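From: Plemlow Club list, bench group
To: plemlow-robotics
Subject: Re: [plemlow] kitchen table task, rules for April and what we still miss

Hello all,

thank you for the answers to my last mail. I put the older message below first, so that the new members can follow, and then I write my comments under each part. Sorry that it became long.

> For the April round at Flunondale we have to choose one task from
> the household group. I propose the kitchen table. The arm must pick
> up things by name from a mixed table and put them in the right
> place. I would like to have 190 recorded runs before we train the
> first time. Is this realistic for a student club with two evenings
> per week?

Yes, I think it is realistic, but only if we keep the sessions short. In one evening one pair can make 20 good runs, if the pair does not stop to discuss every failed grasp. At the moment we have 94 runs which I would keep. I deleted the ones where the person driving the arm started before the recording was on. Please check the start of your recordings before you upload them, it takes one minute.

> The objects: can we stay with toy food and simple dishes? Real food
> is a problem in this room, and the glass things from the last term
> are too easy to break.

We stay with the toy food and the dishes. I only want that the table is full enough. Last term we trained with three objects in a line, and the policy learned where the object is, and not what it is. When we moved the mug by the width of a hand, it closed the gripper on air. So now every pair mixes the table before each run, and there is no "home place" for anything. The bottles are included too, because they are tall and slippery and the gripper has to hold them with the correct force. 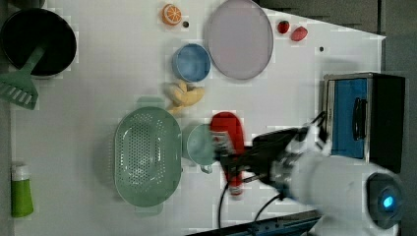
I agree with mixing, but then please write down which object is the target, because I tried to label last week's runs and for many of them I could not know if the bottle was the task or only in the way. Also I would ask that the same person does not do all the bottle runs, we all drive the arm differently and the policy will copy one style.

Thank you, this came to me off the list and I was allowed to put it here. Both points are right. From now on the file name starts with the target, then the destination, then the run number. For example: bottle_colander_007. No spaces, please, and no capital letters. The script which collects the files is old, I wrote it in my first term, and it stops without any message if it finds a space. For the older runs I will make a table, and each pair fills in its own rows.

> About the scoring. Flunondale gives full points only when the object
> stays where it was placed after the gripper opens. Half points if it
> was lifted and dropped inside the zone. Do we want to practice with
> the same scoring, or something simpler?

The same scoring, from now on. I know that the numbers will look bad for some weeks, but I prefer to see bad numbers now than in April. In the first trial with the old policy we had 32 attempts, and most of the half points were lost in the last moment, when the gripper opened too high above the target. This is a problem of our demonstrations. When we drive by hand we look at the table from the side, with our own eyes, and we feel safe to let go early. The policy has only the camera views, and it learned our bad habit very exactly.

My suggestion is that the person who drives looks only at the wrist view for the last part of the placing. It is uncomfortable in the beginning. You lose the feeling for the height, and you become slow. But the runs that I made in this way are more even at the end, and I think slow runs are not a problem for us now. The time limit of the round is generous.

The colander is the hardest of the destinations. The rim is raised, and if you come from the side with one finger low, you can push the whole colander over the table. Please come from above, go down until you are sure, and then open. If the colander moves, keep the run but add "moved" at the end of the name. I would like to use these runs later, maybe for the recovery part.

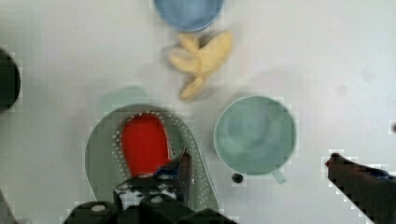
Wrist view, red object in the colander, mug on the right.

Some smaller things:

The Baxter in the back room is still booked by the first-year course until the end of the month, so please do not plan with it. Our task does not need two arms anyway.

The labeling tool is now called Plornness (this was decided by vote, I did not vote for it). The link is on the club page. The old tool still opens, but it does not save any more, so please do not use it. I lost one hour with this.

The cables at the gripper should hang free before you start. If the arm turns very far, bring it back by the same way and do not continue around.

When you finish, leave the arm in the rest position and write in the sheet how many runs you kept. Only the kept ones, not all.

Open questions, please answer to the list and not only to me:

1. Who can take the evening session after 6 pm in the next two weeks? I can do one of them, but not both.

2. Do we train first with the 94 runs, to see if the pipeline works, or do we wait for the full number? I would train now, even if the result is poor.

3. Does somebody have time to read the new Flunondale rules about lighting? I read them two times and I am still not sure if we may bring our own lamp.

Best regards,
the bench group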